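Sat 4 November

The guest house at Tranent was closed to visitors this morning, and the house diary is accordingly brought up to date in one sitting.

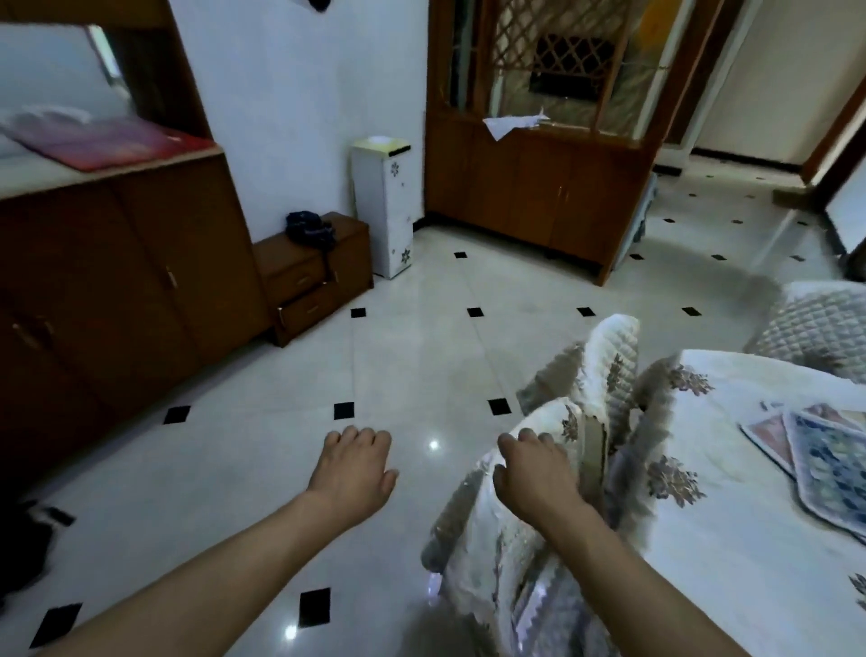
The principal business of the week has been the linen and the winter bedding. The trustees agreed in September that the summer covers should be put away earlier than last year, when the cold weather arrived before the blankets did, and the work was finished on Thursday afternoon. The quilted covers from the ground-floor rooms have been sent to the laundry at Salem. A receipt is in the office drawer.

Mrs Hwang has asked that the inventory be kept in one book from now on. At present the upstairs cupboard is recorded in the green ledger and the downstairs cupboard on loose sheets, and the two do not agree. The ledger gives 40 pillowcases; the sheets give a lower figure and a note in pencil which can no longer be read. Soo-ah Hwang will take both home and return them with a fair copy.

The boiler was serviced on the same day. Mr Murakami attended and found the pressure low, though within the permitted range. He recommends a new valve before the new year and has quoted 300 pounds, including labour. The sum is within the repairs allowance and I have written to accept. He also remarked that the airing cupboard is overfilled — a point made to us before, and one which I have now recorded so that it cannot be overlooked again.

Correspondence. A letter was received from Aušra Kļaviņa, who stayed with us in the spring and wishes to bring a party of 6 walkers for two nights. The dates she proposes are acceptable, subject to the back bedroom being ready. The damp patch beneath its window has been treated and is to be painted when it has dried out. Her booking has been entered under reference 3048.

Riku Onishi has given notice that he will leave us at the end of the month to take up a post in Trosari. He has served the house with great patience, particularly over the long business of the drains, and will be missed at breakfast, which he always laid before anyone else was down. Itsuki Imai has agreed to cover the early duties until an appointment is made.

I walked as far as the lower gate after lunch. The latch has dropped again and the gate must be lifted to close it. The beech hedge has kept most of its leaves — the wind has been kind so far. Mice in the apple store; traps ordered.

To be done on Monday: telephone the laundry, pay the coal account, find the key to the linen press.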